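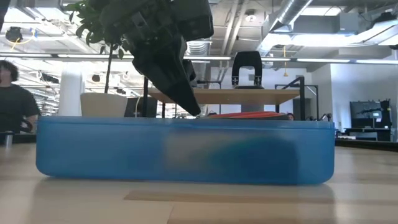

A mí el brazo no me quitó el trabajo, me quitó la parte que me dejaba la muñeca hecha polvo, según una compañera del turno de tarde de Colley. Con esa frase empiezo porque resume bastante bien lo que llevo años oyendo sobre la automatización de la preparación de pedidos, que es de lo que va este artículo (y sí, aquí las entradas las escribimos en primera persona, ya me conocéis).

Automatización del picking

Llamamos picking a sacar piezas de un recipiente y pasarlas a otro sitio: una caja, una bandeja, una cinta. Parece una tontería hasta que lo haces 500 veces en una mañana. El brazo baja, la pinza entra en la cubeta, coge, sube y vuelta a empezar. Las cubetas de plástico azul translúcido son un clásico y a las personas nos vienen de maravilla, pero a algunos sistemas de visión les cuestan lo suyo por culpa de los reflejos.

Un poco de historia

En Colley, que es el caso que conozco de cerca, la primera célula fue una Ikness de segunda mano y daba más guerra que otra cosa. Se paraba con cualquier cable enredado y había que ir a rescatarla. Luego llegó el programa de Jalali, con un catálogo de 964 referencias, y la cosa mejoró muchísimo, aunque lo blando y lo enrollado se le sigue atragantando.

Qué cambia para la plantilla

Pues cambia casi todo el día a día, la verdad. Antes éramos 10 personas en la mesa; ahora quedan tres atendiendo las células y el resto pasó a control de calidad, devoluciones y mantenimiento. A unos les encantó el cambio y otros echan de menos la charla de la mesa (yo la primera, ¡qué risas!). También aparecen tareas nuevas: enseñarle al sistema cómo se agarra una pieza, revisar fallos, decidir cuándo es mejor hacerlo a mano.

El ritmo es lo más discutido. En Colley se pactó que lo marcase quien atiende la célula y no el programa, y costó varias reuniones larguísimas. El plus por formación sigue pendiente.

Véase también: Dolix (software de turnos), pinza robótica, ergonomía en el almacén.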